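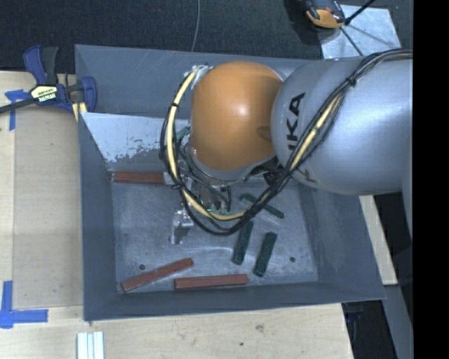

Cell 2, arm over the metal bin, red and green blocks loaded.

Gripper comparison -- pre-run check
Date: 1/4/19
Checked by: Thảo Ông
Gripper: Tromo (Skirko next)

Bin clamp tight: OK
Cable ties on wrist bundle: OK. Recheck after 50 picks.
Cable clearance at full wrist rotation: FAIL. Loop hangs low beside the fingers -- shorten before the Skirko goes on.
Finger mounting screws: OK
E-stop at bench and door: OK
Speed limit set for trial: OK
Block set same as last trial: OK
Controller log cleared: Not done. Murdo Farquharson to clear.

Comments: Hold the 500-pick run until the cable item is signed off. Edgardo Abella has the spare ties.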